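Fundación Multero · Hilo sobre alimentación infantil y juego en el hogar

1/ La Fundación Multero publica hoy las orientaciones de su programa Mesa Temprana, dirigido a familias con hijas e hijos en edad preescolar del municipio de Pimentel. En este hilo resumimos los puntos principales.

2/ El programa parte de una observación frecuente en consulta: muchas familias preguntan qué debe comer un niño de cuatro años y muy pocas preguntan cómo se organiza la comida. Las orientaciones se ocupan sobre todo de lo segundo: horarios, duración, conversación y reparto de tareas.

3/ En la primera convocatoria participaron 300 familias. De ellas, 95 solicitaron además acompañamiento individual, que se presta en el centro Mimcombe con cita previa.

4/ Primer punto: el horario. Se recomienda mantener las comidas principales a horas parecidas todos los días, incluidos los festivos, y evitar el picoteo en las 2 horas anteriores. El agua puede ofrecerse en cualquier momento.

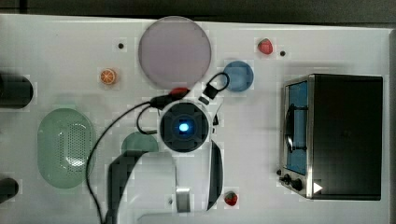
Juguetes de cocina sobre una mesa blanca.

5/ Segundo punto: el juego simbólico. Cocinar de mentira, servir y repartir son actividades habituales entre los tres y los seis años. Conviene dejar que la criatura dirija el juego y no convertirlo en una lección de nutrición. Si decide que la sopa lleva pastel, la sopa lleva pastel.

6/ Tercer punto: las salsas. Es una de las consultas más repetidas. La orientación del programa es no prohibirlas ni utilizarlas como premio. Se sirve una cantidad pequeña en el plato y el envase se retira de la mesa. Recomendamos leer la etiqueta y comparar el contenido de azúcar y sal entre productos similares.

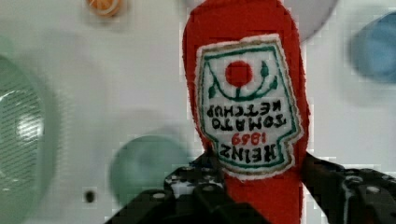
TAREAS SEGÚN LA EDAD

7/ A los tres años: llevar servilletas, lavar fruta con ayuda, retirar su propio vaso si no es de vidrio. A los cuatro: poner los cubiertos, remover mezclas frías, deshojar lechuga. A los cinco: pelar huevos cocidos, servirse agua de una jarra pequeña, exprimir cítricos.

8/ A partir de los seis puede introducirse el cuchillo de punta redonda, siempre con una persona adulta al lado. El fuego queda reservado a los mayores durante toda la etapa. Los mangos de las sartenes deben orientarse hacia el interior de la encimera.

9/ Las tareas no se pagan ni se compensan con postre. Si un día no quiere participar, se anota mentalmente y se vuelve a proponer al día siguiente - sin reproches.

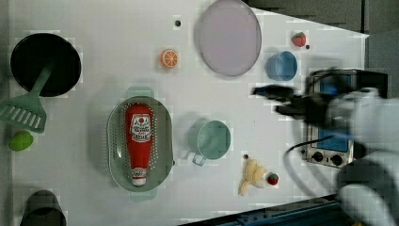

Texto: Berenice Gallegos
Área de Familias, Fundación Multero
27 de julio de 2019

10/ Cuarto punto: los alimentos rechazados. El rechazo a las verduras es común en esta etapa y suele ceder con la exposición repetida. Se sugiere presentar el mismo alimento en porciones muy pequeñas, junto a otro ya aceptado, y no insistir verbalmente. Una sola invitación es suficiente.

11/ «Las familias llegan preocupadas por lo que queda en el plato. Les pedimos que durante una semana miren el reloj y la conversación, y que dejen el plato en paz», señala Silvana Rocha, coordinadora del programa.

12/ Quinto punto: las pantallas. Se propone retirarlas de la mesa para todos los miembros de la familia, también los adultos. Cuando el cambio resulte difícil, puede comenzarse por una sola comida al día.
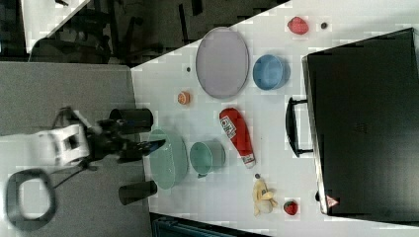 Utensilios sobre la mesa, entre ellos un colador ovalado verde pálido.

13/ Estas orientaciones no sustituyen la consulta pediátrica. Ante pérdida de peso, dolor al tragar o rechazo de grupos enteros de alimentos, debe acudirse al centro de salud.

14/ El cuaderno completo, elaborado con la cooperativa Fekine, puede recogerse gratuitamente en Mimcombe durante el horario de atención. Las inscripciones para la segunda convocatoria se tramitan en la misma ventanilla. Es necesario presentar el documento de identidad de una persona adulta responsable.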